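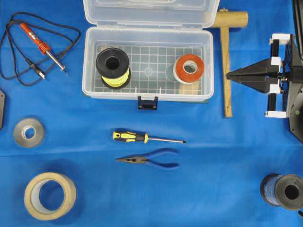

On 2019-12-26, a list member wrote:

Can anyone tell me what is going on with the riverside path between Gredell and Bustarby? I walked down with the dog on Christmas morning and the barriers are still up by the sluice, the diversion sign has blown into the field, and I could see no sign of anyone having worked there for a good while. We were told it would be open again by the end of November. I don't mind waiting if there is a proper reason but I would like to be told. Also, is it true they are going to put gravel down and not tarmac? My mother uses a wheelchair and if it is gravel we may as well not have a path. And is the bit under the railway going to be lit? Sorry for the long list, and happy Christmas to all.

Happy Christmas to you too, and don't be sorry, I've been asking most of the same things! I went to the drop-in at Bustarby library just before they shut for the holidays and came home with three sides of scribble, so I'll have a go at answering, and anybody who was there and heard it differently please shout.

First, the closure. The work is being done by Šimkus, the same firm that did the steps at Gredell station, and they finished everything from the Bustarby end as far as the second stile back in November. Then the river came up. You'll remember that week, our lane was shut both ends. When it went down again a length of bank below the sluice had slumped, and the new edging had gone with it. The man on the desk had photos and it did look a mess, boards hanging in mid-air with nothing under them. They can't run a roller over ground like that so the whole lot has stopped until the bank is put back, and the bank isn't the council's to put back, it belongs to the river people, who have their own queue of jobs after the floods. So that's the hold-up. I asked for a date and got a shrug and "spring". I asked which end of spring and he laughed.

I did say that a notice on the barrier would have saved a lot of grumbling, and he wrote it down, for whatever that's worth. I've been past since and there isn't one. If you're down there again with the dog and can get at the diversion sign, would you mind standing it back up against the gate? I tried ringing the number on the board and it goes to an answering machine that's full.

Now the surface. This is where I think the rumours have got ahead of things. The full length is 1,301 metres, sluice to railway arch (it's on the plan, they've measured it to the last step), and nearly all of it is getting the same stuff that's already down at the Bustarby end, which is a bound surface. It does look like gravel from a distance because of the colour, but it's stuck together and you can push a wheel over it without sinking. I took my sister's pushchair along it in October and it was lovely. Bit noisy. The loose stone is only for the short spur down to the anglers' pegs, and they've always had loose stone there.

What I'm less happy with, and your mum might want to write in about this one, is the width. The plan I saw at the first drop-in had the narrow part by the alders widened properly. The new plan has it at 900 mm between the fence and the edging, for the whole length of the alders, with one passing place. Now I know 900 is better than what's there, I've been scratched by that fence as often as anyone, but it isn't enough for a wheelchair and somebody coming the other way, and one passing place means one of you is reversing. When I asked why it had shrunk I was told it was roots. Fair enough, I like the alders and I don't want them hacked about, but then let's have 2 passing places, or 3, and not pretend it's sorted. There's a form on the council's website under Paths and Towpaths, it's open till the end of January, and it only took me five minutes once I'd found it. You do have to put in your postcode twice for some reason.

Lighting under the railway: yes, sort of. It won't be lamp posts. They're going for low lights let into the wall on the river side, on a sensor, so they come up when you walk in and go down again after. The name on the leaflet was Naltis, which I took to be the lights but might be the sensor. I asked about bats because somebody always does, and the answer was that the lights are amber and point at the ground, and that the bat survey has been done and is on the website too. I couldn't find it but I'm not very good with that website. The cable has to come across from the pumping station and the railway want to be there when it does, so I wouldn't expect that before the path itself is open.

What else. The handrail by the sluice is being replaced, same height, nicer to hold. The bench with the missing slat is staying and getting a new slat. The other bench, the one facing the hedge, is being turned round at last, hooray! The kissing gate at the Gredell end is coming out altogether and there'll be a gap with a post in it, and before anyone writes in about motorbikes, I asked, and the post is meant to stop them. I have my doubts. The gap is 600 mm on one side and wide enough for a chair on the other so I don't really see what a motorbike would find difficult about it, but we'll see.

Somebody behind me asked about the puddle at the bottom of Bustarby Lane, the one that's been there since the path was first put in. It isn't in the scheme. It's outside the red line on the plan by the width of my thumb. There was quite a bit of feeling in the room on that and I think if enough of us mention it on the form they might move the line, so please do, even if you never go that way.

In the meantime the diversion goes up past the allotments and along the top road, and I'd say take a torch if you're coming back after four, there's no pavement by the farm and people do come round that bend. For your mum I'd suggest starting from the Bustarby car park. The finished part is open from that end as far as the second stile, it's flat the whole way, and you get the best of the river. We did it on Boxing Day last year when it was still mud and I'd have given a lot for it then.

I'll put the leaflet through the scanner when I'm back at work and send it round. If anyone picked up the big folded plan could they let me know, mine's got tea on it, right over the sluice.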